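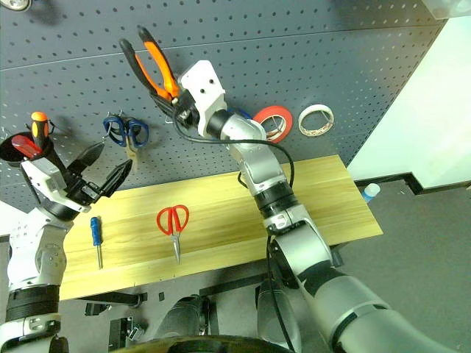 Tenants Group Questions Bravcombe "Repair Promise" Ahead of Rent Increase

Home | News | Advice | Join Us | Contact

February
By Araba Tsikata, press office, Circombe Renters Association

The Circombe Renters Association today called on landlord Bravcombe to publish the records behind its claim that most repairs in its buildings are finished within 48 hours. The company has repeated the figure in letters, on lobby posters and in the notice announcing higher rents. It has yet to say how the figure was worked out.

Bravcombe manages 1,912 apartments in the city. Its Repair Promise, launched last fall, says tenants who report a problem will see it "resolved" within two days. The association asked in writing what "resolved" means. The reply, which ran to three paragraphs, did not include a definition.

Members believe a request is marked resolved when a work order is opened, or when a contractor leaves a voicemail. If that is wrong, Bravcombe can show it is wrong by releasing the dates.

"I reported a leak under my sink and got a text the next morning thanking me for my patience and telling me the job was closed," said Mereana Pirihi, a tenant at the Rarnska building. "The leak was still there. I put a pot under it and reported it again, and I suppose that makes two successes."

Bravcombe has said that the rent increase is needed to pay for faster service. The association would like to see what has been spent so far, and on what. A new logo and a phone app are the only changes most members have noticed - and the app asks tenants to rate a repair before anyone has come to do it. 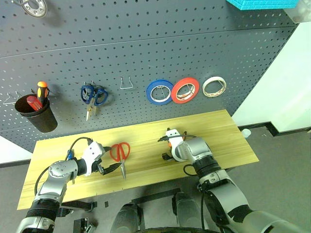

The association is also asking for the return of on-site maintenance staff, who were replaced by a call center when Bravcombe took over the buildings. Vaughan Tautahi, who has rented at Rarnska through both arrangements, does not accept that small jobs need an outside contractor and a four-hour arrival window. A loose cabinet hinge or a rattling switch plate calls for a couple of screwdrivers kept in a cup on the wall, he said, and a person in the building who knows which one to pick up. Bravcombe says the call center is more efficient. It has not said for whom.

The company has offered to hold a "listening session" with tenants. The association will attend, but notes that the last one was listening to a slide show.

Tenants with repair records, including texts and screenshots of closed requests, are asked to bring copies to the open meeting at Amissah Hall on Monday at 7 p.m. Bravcombe has been invited to send someone with the authority to answer questions.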